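Section 3: Getting your Sampaio frame ready for the table or shelf

So you've got the frame out of its box and you want to put a picture in it and stand it up somewhere nice. Good! It's a quick job once you've done it a couple of times, and a slightly fiddly one the first time. I wrote this section after helping far too many friends do it in their kitchens, so I've put in all the little things that tripped us up.

If you bought the wall-only version, skip ahead to Section 4. You don't have a stand leg, and half of what follows won't make sense.

What you need

Your Sampaio frame, with the back panel and stand leg
The print you want to show
A soft cloth (an old T-shirt is great)
A flat table with a towel spread over it
A plastic card or a butter knife with a dull edge

You don't need a screwdriver. If you find yourself reaching for one, stop and go back to step 2.

3.1 Opening the back

1. Lay the frame face down on the towel. Make sure there's no grit on the towel first – I once scratched a cover sheet with a single toast crumb, and I still think about it.

2. Find the 2 turn tabs on the back panel. They swing sideways, toward the middle of each long side. Use the plastic card to get under a stiff one and nudge it along. Don't bend it upward.

3. Lift the back panel out by the ribbon. If it sticks, turn the frame a quarter turn and try again from the other side. New ones are snug, especially in damp weather.

4. Take out the paper spacer and put it somewhere you'll remember. You might want it later for a thin print.

CAUTION: The clear cover sheet is now held in by nothing at all. Don't tip the frame up to look at the front. I know it's tempting!

3.2 Cleaning the cover sheet

5. Peel the thin protective film off both sides of the cover sheet. Yes, both sides. The inside one is nearly invisible, and people go for months thinking their photo is a bit foggy. Firouzeh Azimi, who tested this guide for me, had hers up from May onward before she noticed a corner lifting.

6. Wipe the sheet with the dry cloth. For fingerprints, breathe on it lightly and wipe again. Please don't use window spray, which can leave cloudy patches that never come out.

7. Hold the sheet by its edges from here on.

3.3 Putting the picture in

8. Check which way up your print goes. Then check which way the stand leg goes. The leg's hinge should be at the top of the picture and its foot at the bottom. Getting this wrong is the most common mistake by a mile, and you only find out at the very end when your aunt is standing on her head.

9. Lay the print face down on the cover sheet. Let it drop into place and slide it gently into the corner, so the same amount shows on every side.

10. If the print is thin, put the paper spacer back in behind it. If it's on heavy card, leave the spacer out. Forcing everything in together will bow the back panel and the tabs will pop open overnight.

11. Put the back panel on and swing the tabs closed. They should move with one finger.

3.4 Standing it up

12. Open the stand leg until the little strap goes tight. Don't push past that point.

13. Set the frame down on its bottom edge on a level surface and let go slowly, keeping a hand nearby.

14. Sit where you'd normally sit and have a look. Then shift it until the light isn't bouncing straight back at you.

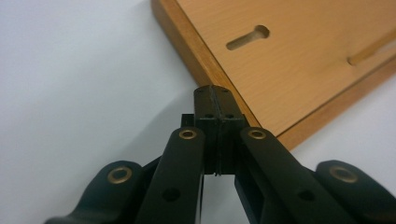
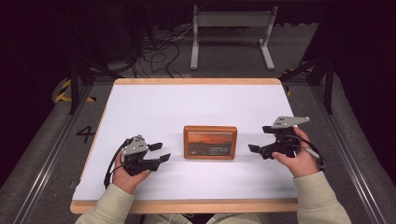
Sampaio frame, wood finish. The second picture shows it standing on the table.

NOTE: Sunset prints and other dark pictures show reflections more than pale ones do. Turning the frame a tiny bit away from the window usually fixes it, and a lamp off to the side is kinder than one overhead.

3.5 If something isn't right

It leans back too far. The strap has probably come off its pin. Open the leg, hook the loop back on and try again.

It rocks. Try it on a different surface before you blame the frame. My own sideboard turned out to be the guilty one.

The picture has slipped down. Open the back and add the spacer, or fold a strip of plain paper and tuck it in along the bottom.

A tab has snapped. You can get new ones from the Ernico parts desk. Ask for part 485 and tell them it's for the table version. Souad Abdel Hamid ordered hers on a Wednesday and fitted it herself with no trouble.

3.6 Looking after it

Dust the wood with a dry cloth whenever you think of it. Skip the furniture polish, as it creeps under the cover sheet and stains the edge of the print. Keep the frame off radiators and out of steamy bathrooms. If you like to swap pictures with the seasons, store the spare prints flat in an envelope with a piece of card, and write on the envelope before you put the print inside.

Hanging the frame on a wall instead is covered in Section 4.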